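Speaker notes: Who can hear you? Small audio rooms and the people who run them

Opening (slow, wait until people sit)

Good morning. My talk is for people who manage a community account and want to try live audio. I will speak about Daher, the app where we host our rooms, and about one setting in it: who is allowed to enter.

Last April we opened our first room on Daher. It was public, because public was the only choice. We had 600 listeners and very few speakers. Many members wrote to us later that they did not want to talk in front of strangers.

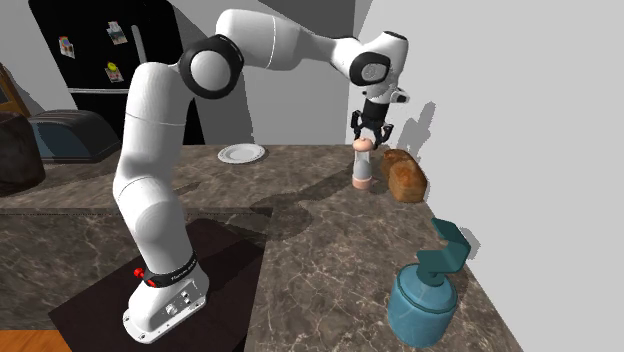
Simulated kitchen, robot arm at the shaker.

Next point: the three levels

Daher now gives the host a menu before the room starts. Open to all, followers only, or by invitation. The invitation room has a limit of 1000 people, more than we will ever need. Please note that the level cannot be changed after the room is live. If you choose wrong, you must close and start again. We did this 2 times in one evening and lost most of the audience.

(Ask: who has hosted a room before? Wait for hands.)
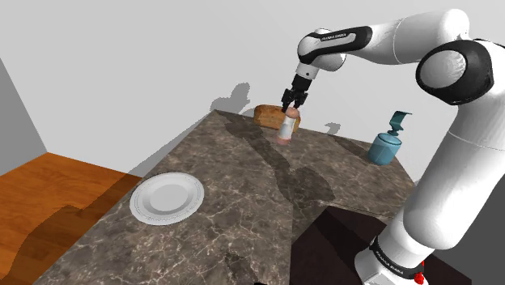 Hidayah Nair
Community Manager, Busiter

What we learned with invitation rooms

Send the link on the same day. When we sent it four days before, people forgot it, or they passed it to friends. A link that is passed on still works unless you tick the box "named guests". The box is under Advanced, and it is easy to miss.

Write the topic as a question. "Moderation news" brought us a quiet room. "Should we hide replies from new accounts?" brought us an hour of talk.

Tell guests if you record. Daher shows a small red dot, but on older phones it is hidden behind the speaker list. I say it aloud at the start and again when someone new comes up to speak.

Thanks to Ghassan Mansour from Dirnska, who shared his host checklist with me. (Show link, leave it on screen during questions.)

If there is time: scheduled rooms and the reminder bug. If not, go to questions.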